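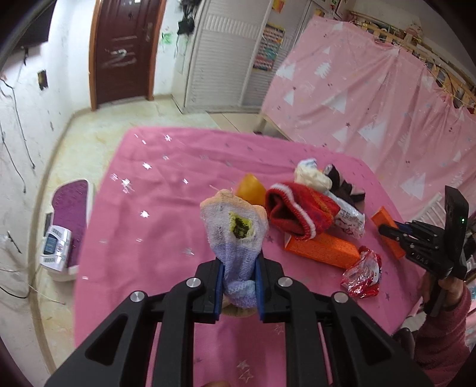 Kirsty Aitken wrote in after the last issue to argue that a grip rule nobody can check at the bench should be struck from the guide, and that clause 5 was the worst offender. The clause told operators to hold soft goods "firmly but gently". Her own site, Morkthorpe, had read it one way and Grikside another, and the two sets of recordings could not be pooled.

The working group has accepted the point. Revised wording for clause 5, hand-held parallel grippers on textiles:

5.1 Close the jaws until the fabric stops slipping, then stop. Do not squeeze further to tidy the grip.

5.2 Knitted items are to be taken with both finger pads in full contact. A pinch at the pad tips is logged as a partial grasp.

5.3 Where two grippers are in use, the idle one stays upright and clear of the item being moved.

5.4 Fingers stay off the jaws and linkage during a recording. If a hand has to come in, end the recording and start a new one.

5.5 Pads are inspected every 100 cycles and replaced at 200, or earlier if the surface has glazed.

The replacement interval drew the most comment. Lastus wanted it left to the operator's judgement. Kjærgaard supplied wear records for 112 pads, in which grip on knitwear fell off well before any damage could be seen, and the fixed figure was kept.

Clause 6 (rigid packaging) is unchanged. Sites working to the old text may finish batches already under way, but the two versions must not be mixed within a batch. Comments on the revised clause close in December and should quote the sub-clause number.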